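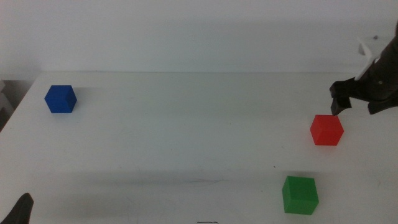
*Bench 4: red, green and blue cubes on the white top.*

## October, Koyama paint room: white topcoat trial

Entry by T. Kamata. Copies to N. Noguchi and R. Takeda.

The purpose of this trial is to establish whether the matte white topcoat supplied by Tundel may be used on the Flallska shelving order in place of the satin finish. The client has requested a lower sheen and has accepted a longer lead time.

Panels were sanded to 320 grit, wiped down and given one coat of grey primer. The first topcoat was applied at 9:15 a.m. with the small gun. Room temperature was 21 degrees and remained steady until noon. Panels from the same batch were set aside unprimed for comparison.

Observations:

- Colour is even on the primed panels. The unprimed panels show a yellow tinge along the grain and should not be shown to the client.
- Overspray settled on the drying rack nearest the extractor. The filter was due for replacement and has been changed.
- Sheen reading on the primed panels, second coat: 4 units at 60 degrees. Mr. Kawaguchi took the reading and will repeat it when the coating has cured.
- Matte white surface under even, cool light. The faint grey-blue cast is to be borne in mind when matching colour.
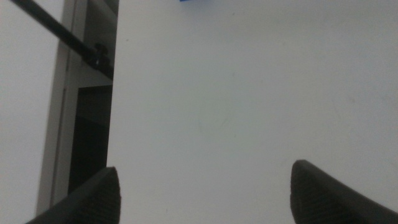
## Rub test

The dry rub test was carried out on panel C with a felt pad under a fixed load. At 3000 strokes the centre of the panel had begun to polish, although no primer was showing. Panel D was not tested. Its edge was damaged in handling and it has been returned for sanding.

Ms. Iwasaki notes that the Skevisov hardener may reduce polishing. The data sheet calls for a thinner we do not stock, and a litre has been ordered.

## Outstanding

- Repeat the rub test with hardener, panels E and F.
- Confirm quantity with Flallska: the drawing shows 34 shelves and the purchase order does not agree.
- Label the open tin and move it to the flammables cabinet.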